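Skuteck
16 Apr 2023

Thread on looking after the hand-held grippers we collect with. Two units, used as a pair, one operator. Notes are for whoever runs the next set of sessions.

Start with the channel. Ours goes in through a V-shaped notch in the middle of the housing and ends in a narrow slot. The ribbed walls hold lint. Brush it out along the ribs, never across, and keep the nozzle of the air can well away from the slot.

We used to do this when someone remembered. In October one unit began reading a part-closed jaw as fully closed, and we threw out 33 episodes before finding a plug of fiber at the bottom. It is now on the checklist every 10 sessions.

Marker next. The tag on top of the body has to sit flat. A lifted corner still detects, so the software will not warn you – the pose just wanders when you tilt your wrist. Press all four corners with a thumb before you start.

Do not clean the tag with alcohol. The print goes gray and you lose contrast under ceiling lights. Dry microfiber only. If it is scratched, reprint at the same size and log the swap.

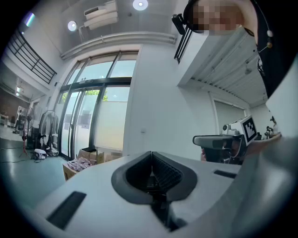

Camera modules: check that the lens is seated before touching calibration. More than half of what gets reported to me as bad calibration is a lens that has backed off a fraction of a turn. Snug it, put a dot of paint on the thread, then recalibrate.

Calibration itself is the Messina routine, unchanged. Board on a stand at chest height, slow sweep, both units in view of each other at least once. Our last good run kept 103 views. If it keeps a lot fewer, you moved too fast.

Glass is the other problem. Tall panes behind the operator in the afternoon push the exposure down and the markers go muddy. Lock exposure by hand on both units and write the value in the session log.

Cables on the floor get taped before the headset goes on. You cannot see your own feet well with it on.

Cycle count on the older unit is 3470. Jaw springs are original and still within spec. Postov ships spares with a slightly stiffer spring, so change them as a pair or the two hands will feel different.

Wovent log template has fields for all of this except the paint dot. Put that under remarks – date and initials.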